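Fuvex cierra su taller de Ocampo y recoloca a parte de la plantilla

La fabricante de muebles Fuvex cerrará en noviembre su taller de Ocampo. Lo comunicó el domingo por la tarde, en una nota de dos párrafos. Afecta a 97 empleados. De ellos, unos 20 pasarán a la planta de Munix, el resto negocia salida.

La empresa habla de costes. Madera más cara, pedidos flojos desde la primavera y un contrato perdido con la cadena Clarkance, que compraba sobre todo mesas de comedor. Sin cifras de pérdidas por ahora.

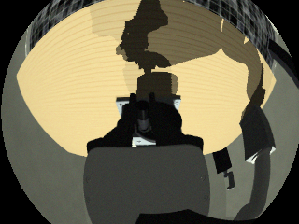
Gudrun Kristiansen, delegada de la plantilla, pide más plazo. "Nos enteramos por el correo, un domingo", dijo a la salida de la primera reunión. Reclaman que las recolocaciones suban y que se respete la antiguedad. Fuvex no ha contestado todavia.

El director de la planta, Bendik Blomqvist, sí confirmó que los encargos pendientes se entregarán. Las garantías siguen vigentes 10 años, tambien para lo ya vendido. La tienda del taller abre hasta fin de existencias, solo por las mañanas.

Nueva reunión el domingo, a las 10, en el local sindical.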